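6 August 2026 - Kirnby workshop, gripper build

Back on the hand-held grippers after far too long away (July vanished, mostly into the Sandhu job). Prasanna has printed the new finger set in the tougher grey stuff and it's so much nicer than the first lot! The old fingers twisted if you so much as looked at them, and you could feel the jaw going soft just as you squeezed. These don't. I did have to file the slot where the pad sits, because the pad backing is a hair thicker than the drawing says, and I'll change the drawing before anyone prints another set. Rezaul, if you get there first, it's the slot width only, leave the depth alone.

Trigger springs: swapped both for the lighter ones from the Trusteo box. Much kinder on the hand. With the old ones my thumb ached after 25 grabs and I was starting to snatch at things, which is exactly what we don't want in the recordings. The lighter spring does mean the jaw opens a bit lazily, so I've put a smear of dry lube on the slider and that seems to have sorted it. Will see how long it lasts.

Marker cubes next. Sewwandi spotted that one was sitting slightly crooked on its mount - the screw hole had worn oval - so I packed it with a sliver of shim and did it up again. Really wants a proper threaded insert. Must remember that the offset file has to be redone every time a cube comes off, even if it goes back on "exactly the same". It never does.

Then on to two-handed work on the big table, both grippers on one small clear card holder. It's a fiddly thing to hold, all slippery edges, and good practice for keeping the wrists level. 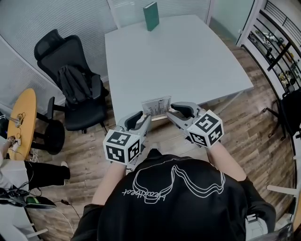
Do the two grippers need separate calibration files? They do, one each, because the cubes sit at slightly different angles on their mounts and a shared file puts one jaw 4 mm out.

Other bits. Tahsin wants the jaw width logged as well as the position, and I think he's right, though it means finding room for a sensor near the slider and I'm not looking forward to the wiring. Reinaldo has a tiny magnet-and-chip arrangement left over from the Lotmont arm that might squeeze in. He's bringing it over and we'll have a go with tape before we cut anything.

Also, please, label the log folders properly. I lost a good chunk of the afternoon to 5 folders all called "test new" and the one I wanted was called "test old".

To do:
fix slot width in the drawing
threaded inserts for both cube mounts
redo offsets after the inserts go in
order more pad material, same thickness as the drawing this time
ask Prasanna for 2 spare sliders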